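Barkier Three-Tier Shoe Rack: Smaller Than It Sounds

Posted in Entryway, Storage

I have a low opinion of shoe racks in general. Most of them are a way of paying for the privilege of stacking shoes you should have given away. So when the old wire one by our back door finally folded in March, my first thought was to go without. That lasted until I stepped on a clog in the dark at six in the morning.

The Barkier three-tier was on sale at Wustinton, the home goods place out past the highway, and the listing had 2452 ratings, most of them glowing. I don't put much stock in that. People rate a thing the day it shows up, when all they've learned is that it came in a box. I read the three-star ones instead. The same two complaints kept turning up: it wobbles until you retighten it, and the gap between shelves is stingy. Both are true.

Assembly was all right. You get a bag of screws, one hex key and a folded sheet with drawings that were clearly made for a slightly different rack. The side posts look the same top and bottom and aren't, so I put one in upside down and had to back out four screws. Figure on an evening if you're like me. My sister-in-law, Katia Sartori, has the same rack and claims she did hers during a phone call. She also owns a power driver.

The listing says "natural wood tone," and the finish is better than I expected at this price. It's a warm honey brown with the grain running in plain lines. I can't tell you whether it's bamboo all the way through or something wearing a bamboo look, and the listing dances around the question. No splinters so far. The screw holes lined up, apart from one on the bottom shelf that needed some persuading.
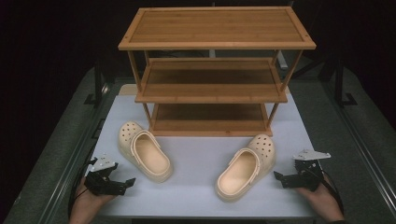 Ventilation gets a lot of space in the sales copy, as if shoes had been suffocating for centuries until Barkier came along. I'll give them the slats. Air can get through the top shelf, and grit drops through it too, onto whatever you keep underneath. The raised border around the top is the part I'd pay for. It makes a shallow tray, so the beige clogs I wear to take out the trash stay put when somebody bumps the rack. Clogs with holes all over the toe hardly need help airing out, I know, but they're what I wear most and they're what I tested with. With the heel strap flipped forward they go in fine. The lower shelves are another story. It's dim in there even in the daytime, and a dark shoe pushed to the back may as well be in the attic.

As for the wobble, I retightened everything after a week and again two weeks later. It's steadier now. I wouldn't sit on it to tie a lace, whatever the lady in the ad is doing.

The box claims 70 pounds total. I didn't test that and I don't plan to, since I can't imagine the shoes that would get you there. Boots are the real limit. My ankle-high pair has to lie on its side, and tall ones aren't going anywhere except the top.

I looked at two others before buying. The Qin is metal, uglier, and has more room between shelves. If you mostly own boots, get that one and put it where guests won't see it. The Trolix costs nearly twice as much and has a padded seat on top, which in my experience becomes a place to pile mail.

Wustinton's extended plan is a waste of money on something with this few parts. Skip it at the register. They'll ask twice.

Would I buy it again? On sale, yes, for sneakers, flats and clogs. At full price I'd want another inch between the shelves and directions that match the parts. Three and a half stars, and I'm holding back the half until I see what a winter of slush does to the bottom shelf.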